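I went along to the Velell open afternoon in December mostly because Liesbeth Desmet had a spare ticket. The leaflet promised a home helper that could switch off your appliances at the socket. My finger does that already.

Gijs De Haan ran the demo and talked for longer than I'd have liked about training. They have 3,876 practice runs so far, he told us.

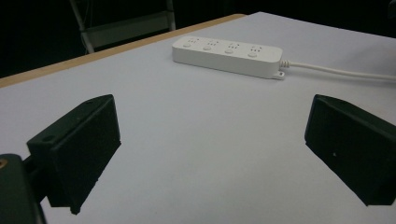 Four sockets, four buttons, and the gripper wide open.

I asked what it would cost and got a leaflet. I asked about a strip behind a sofa, where mine is, and Gijs said that was "on the list". Liesbeth liked it more than I did. The coffee was decent.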